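The Games Room, Before and After (mostly before)

Well, I finally did it. After four years of promising everyone I'd get the games room sorted, I took a long weekend off and got stuck in. If you've visited us you'll know it's where things go when they don't have another home. Akent calls it the airport, because everything's waiting to go somewhere else. The shelves should be in by December (fingers crossed).

A few notes first, seeing as my sister has already rung twice.

The blue armchair is gone. Hauke Hagedorn from down the road took it for his shed and he's thrilled with it, so please don't ask for it back. The bookcase stays, but I've turned it to face the window and it looks like a whole new piece of furniture. I got rid of 48 magazines and kept 20, and I'm not telling you which ones.

The carpet came up better than I'd hoped. Bulent lent me his steam cleaner and I went over it twice, then once more near the door where the dog used to sleep. There's still a mark the shape of Tasmania if the light's right. I've decided I like it.

Then there were the drawers. Oh, the drawers! Batteries, half a candle, three keys for a suitcase we left in Perth, a raffle ticket (number 2228, didn't win) and every instruction booklet we've ever been given. I made a pile for the bin, a pile for the op shop and a pile called "ask Joubert", and the last one was by far the biggest. He's been very good about it – he sat down with a cuppa and said no to nearly everything.

The mahjong table was the one thing I wouldn't let anybody move. It's been good to us, that table, and it turns out to be a terrific height for sorting if you've got a crook back like mine.

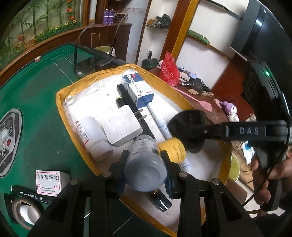 Odds and ends were the last job, and I'd been dreading them more than the carpet. They're all the little things that live in handbags and on windowsills and get swept up in a hurry when visitors are coming. I set up on the green felt with an open cardboard box, the one with white padding and yellowy-orange tape along the edges, and it's a proper lucky dip in there: a blue and white medicine box, a pill bottle on its side, a square white power adapter, even a little yellow jar. Medicines are going in the bathroom cupboard once I've checked the dates, and chargers get their own tin from now on. We'll see how long that lasts!

Next up is the hall cupboard. I opened it, had a look and shut it again.

Comments (4)

Marg: Love it! You've inspired me to do our spare room. Well, to think about it. Is the card table still going to the op shop or can I put my hand up?

Bulent: No rush on the steam cleaner, but I will need it before Christmas. My mother-in-law is coming.

Skinano: Take the old medicines back to the chemist if they're past it, don't chuck them in the bin. Ours takes them over the counter, no questions asked. And good on you for keeping the mahjong table, we sold ours and I've been sorry ever since.

Joubert: For the record I said yes to the fishing reel.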